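Shirts Before Anything Else
Speaker notes, folding and packing talk, March 14, 2024 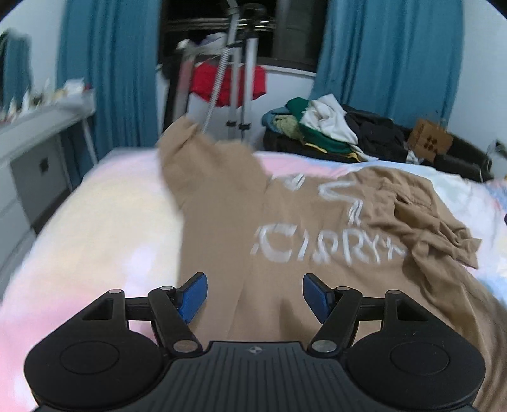 Slide 1. Tan shirt on the bed, left sleeve up, right sleeve still creased.

Leave slide 1 up while people sit down. Start when the door is closed.

Opening

Good evening. My name is Emiliano Hinojosa. I did laundry and linen for small hotels for a long time, the last stretch at a place called the Rurkau, and what I know about shirts I learned there. Tonight is about getting a shirt flat, folded and into a bag or a drawer so that you can wear it when it comes out again.

Talk is 30 minutes. Questions after. Handout is on the chairs, one sheet, printed both sides.

Ask: who folds on the bed? (Wait for hands.) Who folds standing up, with the shirt against the chest? (Wait.) Who doesn't fold? Fine. Hangers come up near the end.

Why the bed

Most homes don't have a table big enough for a large shirt with the sleeves out. The bed is big enough. The trouble with a bed is that it's soft. Press down in one spot and the cloth slides toward your hand. So make the bed first and pull the cover tight. Don't fold on top of a loose comforter if you can help it.

Height is the other trouble. A bed is low and your back will tell you after the fourth or fifth shirt. Kneel, or sit on the edge and turn. At the Rurkau we put boards across two trestles and I still miss them.

The slide

Point to the right sleeve first. Deep creases, the end of it poking out over the bedding. If you fold the body over a sleeve in that state, the creases get pressed in and you'll see them tomorrow. Open the sleeve out to its full length before you fold anything.

Then the raised fold next to the left sleeve, the round one near the shoulder that drops toward the chest. Cloth bunches at the shoulder because the seam there is curved and the bed is flat. It needs a light pull outward, along the line of the shoulder. Pulling down toward the hem makes it worse.

Then the long folds down the right side. Those go last. Work from the top of the shirt toward the bottom, with flat hands, and most of them go out at the hem.

Don't stay on this slide past the five-minute mark. Last time I talked through it so long that I had to skip drawers.

Demo 1: laying out

(Shirt from the bag. Use the big one, people in the back can't see the small one.)

Hold it at the shoulder seams, one in each hand. Lift, let the air get under it, lay it down. Do this twice if you have to. It's quicker to lift it again than to chase wrinkles with your fingers.

Sleeves out to the sides. Cuffs open. If the shirt has buttons, close the top one and one in the middle. You don't need all of them for a drawer. For a suitcase, do all of them.

Face down for the fold. Smooth the back. Check the collar hasn't flipped under.

Demo 2: the fold

Side in, a little past the shoulder. Sleeve back down along the same side. Other side the same. Now you have a long strip. Bottom third up, then up again to the collar. Turn it over.

Do it slowly once and at normal speed once. Then hand out shirts from the bag, there are 8, people can share. Walk around. The usual mistakes:

Sides folded in unevenly, so the finished shirt is a wedge. Fix by lining up on the collar and leaving the hem to look after itself.

Sleeve doubled over on itself in a lump. Open it and lay it again.

Folding too tight. A drawer fold should be soft at the edges. Sharp edges make lines.

Stelios Fragkou is at the side table if anyone wants to go over it one on one. He folds left-handed, so if you are left-handed, go to him, my way will feel backward.

Heavy shirts

Thick cotton, work shirts, anything stiff. Skip the second fold up and fold in half instead. It takes more room in the drawer, but three layers of heavy cloth won't lie down and you'll be fighting the drawer every morning.

Oversize shirts: same fold, but bring the sides in farther. The finished width should match your other shirts or the pile leans.

I once had a delivery of 131 staff shirts, in November, all one size too large, all to be folded before breakfast service. By the end we were bringing the sides in nearly to the middle. It works. It looks a bit thick at the center.

Packing

Slide 2 is text only, the order for the bag. Read it out:

Shoes and hard things at the bottom, by the wheels. Pants flat across. Shirts on top of the pants, collars alternating, one left, one right. Socks and underwear in the gaps. Wash bag last, by the zipper.

If the bag isn't full, put a towel across the top. Shirts that slide around come out worse than shirts that are packed snug.

Rolling: I get asked every time. Rolling is fine for T-shirts and knits. With a collared shirt you get a bent collar, and it takes an iron to get it back.

When you arrive, take the shirts out first and hang them up. Do this before you look at the view.

Drawers and hangers

Stand the folded shirts on edge if the drawer is deep enough. You can see them all and you don't have to dig. If it's shallow, stack them, 8 at most, and put the clean ones in at the bottom.

Hangers for anything you'll wear this week. Button the top button or the shirt will slide off one side. Wire hangers leave a bump at the shoulder, use something wider.

Likely questions

Should I iron before folding? If you iron, let the shirt cool on a hanger before you fold it. A warm shirt takes a crease from anything.

How damp is too damp? Feel the collar and the cuffs. If they are cool to the touch, leave the shirt out longer.

Do folding boards work? They do. They're good if you have a lot of shirts the same size. Family laundry usually isn't.

What about fitted sheets? Different talk. Stelios does that one.

Housekeeping before people leave

Shirts back in the bag by the door, folded or not. Take a handout for anyone who couldn't come. Sign-up sheet for the next session is with Stelios, put your name where we can read it.

Lights and heater off. Key goes back in the box.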